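May, notebook, half past four

Right, the fruit wash trial, second go. Cathal Mac Giolla asked me to write up what we changed from the last round before I forget it all (fair enough, I lost the April notes completely).

We've dropped the vinegar rinse. It did nice things to the apples but everything smelled like a chip shop, and Emlyn Edwards reckoned he could still taste it after 2 days. So now it's plain cold water, a soft brush, then 8 minutes on the rack before weighing. The Bakberg apples went first and came in at 626 g for the batch. I'm happy with that number – I'm less happy with the scales, which drifted when someone leaned on the bench!

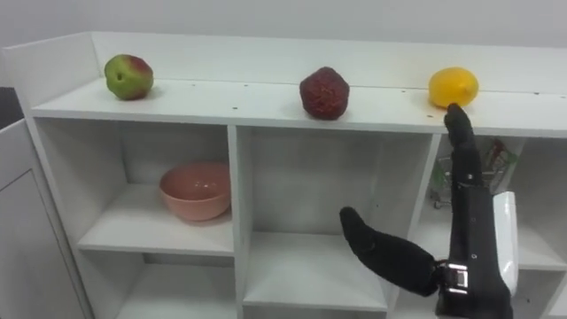
Lemons are the awkward ones. The wax hangs on in the dimples by the stalk end and the brush skates straight over it. Warm water shifts it, but then the peel goes a bit dull and I don't fancy explaining that to the Zetitz lot, who want them shiny. I'll try a cloth next time, and a slower turn.

Cathal, if you read this before I see you: the spare brushes are in the drawer under the sink, and please don't use the blue one, it sheds. Labels still to order, 3,000 of them, small size. Emlyn has the Zinditz price list and I need it back.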